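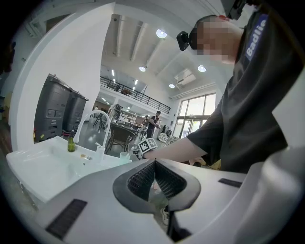 Medthorpe sells its Pledar hand-held grippers in pairs, and the pitch is simple enough. You hold one in each hand, do ordinary jobs with them, and the recordings teach a robot to do the same. No robot needed on the day. I've heard cheap-data promises before, so I went in grumpy and came out only slightly less so.

We used ours on sink jobs, mostly shifting a cup from one side of the tap to the other and putting a soap bottle back where it lives. Over the trial we logged 1,648 takes. Of those, 1,357 survived the Pledar software's own checks, and I wouldn't trust all of them either. The software calls a take good if the tracking held. It has no opinion on whether you knocked the cup into the basin.

The grip pads are the best part. They're ribbed, they hold a smooth cup without much fuss, and they sit at a V that forgives sloppy aim. The body is another matter. It's big and white and takes up a large share of your view if you're also looking through a head camera, so you end up leaning over the bench to see what your own hands are doing. My shoulders noticed by mid-morning.

Cables are a nuisance as well. The brochure says "untethered", and the grippers may be, but the rest of the gear on your head and chest has its own ideas.

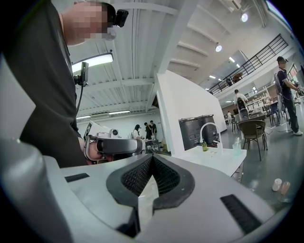

Then there's the question of whose habits you're recording. Everyone who took a turn developed a sort of gripper posture, elbows out and wrists stiff, that none of them would use at home. A system trained on that will learn to wash up like a person wearing oven mitts. Medthorpe's answer is more data from more people, and I notice they also sell storage.

I compared it with the older Roltley kit, which we still had in a cupboard. The Roltley is lighter and uglier, and lost 282 takes out of 571 to tracking faults, so I can't recommend that one at all. The Pledar is clearly ahead on that score. Whether its takes make a better robot, I don't know yet, and I'd be wary of any review that says it does after one trial.

Buy it if you have several people to share the work and someone patient to label the results. Otherwise rent.

Comments (3)

saltbush_tech
Same experience with the Roltley. Did you try the smaller pads? They helped us with spoons.

Reply from the author
No, only the standard ones. Spoons were a disaster, so I'll look into it.

mitre10percent
We ran a pair at our Salinas site and the tracking dropped out near a shiny tap. Matte tape on the tap fixed most of it. Agree about the shoulders.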